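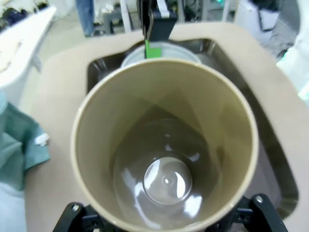

Cup in one gripper, bowl waiting in the sink.

The Kombridge two-arm dish kit: your questions, answered as best I can
By Justinas Lepik
2021-03-31
1151 shares | 9 comments

I put up a short post about this kit at the beginning of the month and my inbox hasn't been the same since! So I've pulled the questions that keep coming up into one page. I'll add to it when I can.

What do you get when you order it?

Two arms, two grippers, the cameras, the controller box and a very long cable (bring a bigger power strip than you think you need). Kombridge also throws in a setup call. Mine was with Abdelkrim Shawky, who was patient with me even after I'd plugged the left arm into the right port twice. You supply the table and the dishes.

Does it do the dishes?

It moves the dishes. It doesn't scrub anything, and Kombridge is pretty clear about that on the order page, though a lot of people seem to read right past it. Think trays, cups, bowls, table to sink, sink to table. If you want washing, that's a whole other machine and a whole other budget.

Can both arms work at the same time?

Yes, and it's my favorite part of the kit. You can give each arm its own job or have them share one.

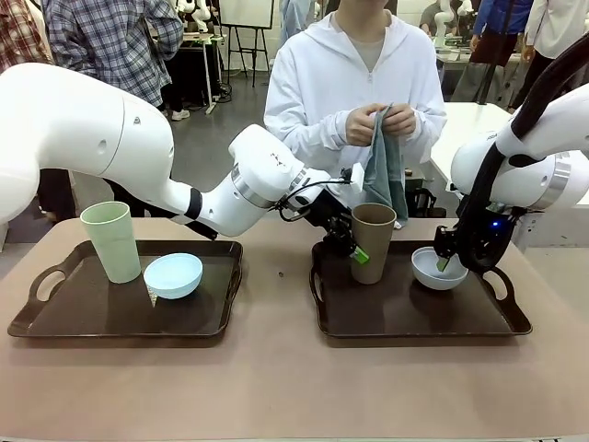

Layout matters more than I expected when you've got two arms going. My first try had everything bunched up in the middle of the table, and the arms spent the whole time being polite to each other. Two trays with a good gap between them, a tall cup and a bowl on each, is a nice arrangement to learn on. You can have one gripper down at a cup while the other is over a bowl and they're still not in each other's way. Start there and crowd things later, once you trust it.

Will it break my cups?

I haven't lost one yet, but I've only used cheap, sturdy ones and I'm keeping my grandmother's china far away. The grip force has 4 settings and I leave mine on 2. Go up if things slide, go down if you hear creaking.

Do the green fingertips come off?

They do! They're held on with a small screw and you can swap them in up to 9 minutes, most of which you'll spend looking for the screw. A spare set comes in the box. I'd wipe them down at the end of the day – a greasy pad will drop things a clean one won't.

What about towels and other soft stuff?

This is where I'd keep your hopes modest. Cloth is hard. A flat towel is okay for practice, a bunched-up one is a coin toss, and anything sitting on top of a towel can come along for the ride when you tug the corner. I do my cloth practice separately and leave the far side of the table for dishes.
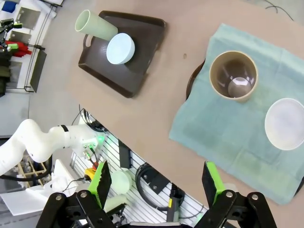

If you have to mix the two, move the dishes first and save the cloth for last. It's slower, but you'll do a lot less picking up off the floor.

How does it compare with the Sturnombridge?

I had a loaner Sturnombridge for a while. Nicer case, quieter arms, and the software drove me up the wall. I'd still pick the Kombridge for a kitchen setup.

Do they ship to Urham?

Yes, but ask about the customs fee before you pay – I didn't.

Comments (9)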